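Search this site Enter keywords Go

Kitchen Waste, One Pinch at a Time

Print this page | E-mail this page

Plultach wants a model that can clear up after dinner. Before it can do that, somebody has to clear up after dinner 321 times with a gripper in each hand, and we drew that straw. The Samau sessions have now reached 142 usable takes of "put trash in bin," a task most of us had considered solved. 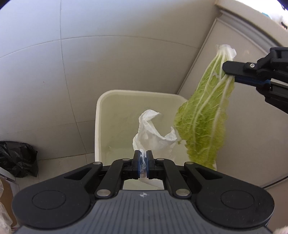 Tissue on one gripper, leaf on the other. The tissue holds its shape nicely. Leaves have opinions.

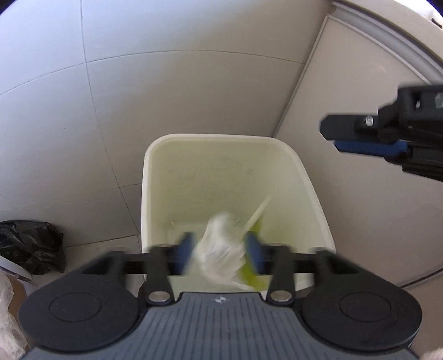 Clear plastic over the bin, with something green along for the ride. Thin, see-through and moving: the trifecta, as far as the labelers are concerned.

Text and pictures: Nouhaila Lamrani, Plultach field collection

The rules for a take are short. Both grippers start open, both end open, and no fingers may help, however tempting. If you drop something on the floor, pick it up with the gripper and keep going – recoveries are worth having, and Hicham Nasr tags them separately. Swearing is fine, as we don't keep the audio.

Limp items still make up too little of the set. Tien-fu Fu has asked for more peelings and fewer bottle caps, which everyone picks because they are easy. Please be brave. Takes shorter than four seconds get thrown out, so there is no prize for speed either.

The next batch goes to Kovalchuk for labeling in November. Bring your own scraps.

Last updated: November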